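Section 4. Folding Stations: Changes to the Attendant's Duties

4.1 Scope
This section applies to garment attendants at Zallton sites where part of the folding line has been moved to the Drimov automatic folder. It replaces the January issue. Supervisors should read it together with Section 3, Line Safety.

4.2 What changes
The folder handles plain short-sleeved items. Long-sleeved garments, high collars and knitwear remain with attendants, who now record their folds with a pair of hand-held grippers. Recorded folds are used to teach the folder new garment types. The hourly folding target does not apply during recording. Pay grade and break times are unchanged.

4.3 Recording a long-sleeved fold
1. Sign in at the station and enter the garment code.
2. Lay the garment on the mat with the collar pointing away from you.
3. Smooth the body by hand before picking up the grippers.
4. Take one gripper in each hand. Close the fingers on the end of the cuff and bring the sleeve across the front of the garment. 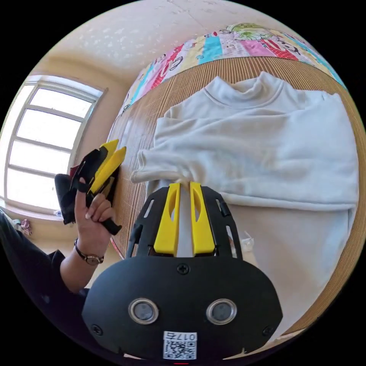

Figure 4-1. Cuff of a white sweatshirt held between the gripper fingers, sleeve across the front.

5. Release the cuff and repeat with the other sleeve.
6. Fold the hem toward the collar in one slow movement.
7. Set both grippers down and close the recording.

Note: If a cuff slips, pick it up again and continue. Do not restart. Recordings that include a corrected slip are accepted.

Caution: Do not pull against a snagged seam. Open the fingers, free the fabric by hand, and enter code 11 at sign-out.

4.4 Time limits
An attendant may record for no more than two hours per shift, with a change of task after the first hour. Report any wrist or thumb discomfort to the shift lead the same day. A report does not affect scheduling or review.

4.5 Records and privacy
Recordings are filed by garment code and station. They may not be used to compare attendants or to set individual targets. The Leite site completed 2,193 recordings under these terms, of which some 400 were knitwear.

4.6 Contacts
Station set-up and repairs: Sizwe Lekota, extension 745
Duties, training and scheduling: Nomvula Masilela, Skukow office

Issued August 2019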